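4. Findings: what households keep, and how they talk about it

4.1 The objects nobody would sell

We began the interviews in Strand with a question that we thought would be easy, and which turned out to be the one people lingered over longest. We asked each household to tell us about something in the home that they would not part with, whatever it was offered for. We had expected heirlooms, and we did hear about a good many clocks, christening spoons and framed wedding portraits. Yet of the 138 households that took part, a surprising number passed over the clock on the wall and went off down the hall to fetch something soft: a blanket worn thin at one corner, a knitted rabbit, a cushion that had once been part of a sofa long since hauled away.

It is worth pausing on this, for the older writing on family keepsakes has tended to treat textiles and toys as a kind of waiting room. They are kept for a while, the argument goes, until the child grows up, and then they are handed down, given away or thrown out. Our households did not talk that way. One retired ferry clerk in Udesov told Embla Rustad, over what must have been the third pot of coffee of the afternoon, that she had moved house six times as an adult and had left behind furniture, dishes and very nearly a piano, but had carried the same stuffed bear on her lap in the car each time. "I wouldn't put him in with the boxes," she said, and seemed a little puzzled that we should write it down.

4.2 Value in money and value in use

The resale price of a keepsake told us almost nothing about how it was looked after. We had asked people to guess what their chosen object might bring at a sale, and the guesses ran from nothing at all up to 3000 kroner for a carved chest in Kusska. The chest stood in an unheated porch with boots on top of it. A flannel blanket in the same house, which its owner thought would not fetch the price of a bus ticket, was washed by hand and dried flat on a towel.

We found this pattern again and again, and we came to think of it as a difference between being valued and being minded. To mind a thing, as people in the district use the word, is to know where it is without looking. Several parents could tell us at once which bed, which shelf or which coat pocket held the toy in question, while the family silver had to be searched for (and in two homes, we are sorry to report, was not found before we had to leave for the evening boat).

The one real exception was clothing. Baptism gowns and knitted sweaters were both priced and minded, and families were quick to mention the yarn, the pattern and the name of the person who had made them. Mikkel Arnardóttir has suggested that handwork carries its maker along with it in a way that a shop-bought object can't, and our notes from Kusska bear him out. The notes from Strand are less tidy, as the next section will show.

4.3 Shop-bought toys and the problem of sameness

Most of the toys people brought out to us had been made in large numbers and bought over a counter. A plush animal of this sort starts life with any number of twins – a toy shop in Strand told us that it had sold some 600 of a single kind of lamb over the years it stocked them – and so one might suppose that any one of them would do as well as another. Parents know better. Nearly every family with a small child had a story about the spare, bought quietly in case of disaster and refused on sight when disaster came.

When we asked how a child could tell, the answers nearly always came down to touch and wear. People talked about the nap of the fabric, a paw that had gone flat, the smell of the pillowcase. A father in Udesov held his daughter's rabbit out to us by the ear and explained that the stuffing had "walked" down into the feet, and that the new rabbit's stuffing had not. Seams came up more often than faces did. We had not thought to ask about seams, and by March we had added them to the interview guide.

Figure 3 shows a plush toy at close range. Plush of this type has a short, velvety surface, and the places where a limb meets the body are where the cloth creases and the color looks deepest. Those creases were the very spots our families pointed to when they showed us how they knew one toy from another.

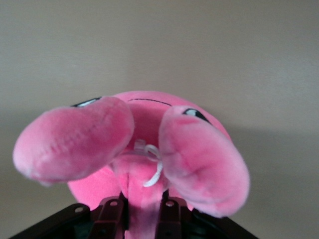
Figure 3. Pink plush toy seen at close range, with puckers and faint stitch lines along one limb.

4.4 Mending, and who is asked to do it

If minding is the daily side of care, mending is its rarer and more solemn side. We were told about a great many repairs, and hardly any of them had been done by the person who owned the thing. Children took toys to a grandparent, grown daughters took gowns to an aunt, and one elderly man had mailed a quilt to his sister in Udesov and waited most of a winter to have it back. The going and the asking seemed to be part of the repair, and people remembered the visit in more detail than the stitches.

A small repair circle called Flilleo meets in the old net loft at Strand, and its members were generous enough to let us sit in over several evenings. They have a habit that we haven't seen described elsewhere. Before any cutting or sewing begins, the owner is asked what should be left alone. The answers were often quite exact: leave the stain on the hem, leave the blue thread from the last time, don't fill the stomach any fuller. A member who had mended sails for most of her working life said she had found this hard at first, having been brought up to make a repair that could not be seen, and that she still sometimes sat on her hands.

We should add a word of caution about what we heard at the net loft. People who will walk down to the harbor on a dark evening with a torn blanket under one arm are already people who mend, and their views can't be taken to stand for the whole district. In the home interviews we also met families who had put a damaged keepsake away in a drawer, meaning to see to it one day, and who were rather shy about bringing it out. Their accounts are taken up in Section 5, together with the question of what happens to such objects when a household is broken up.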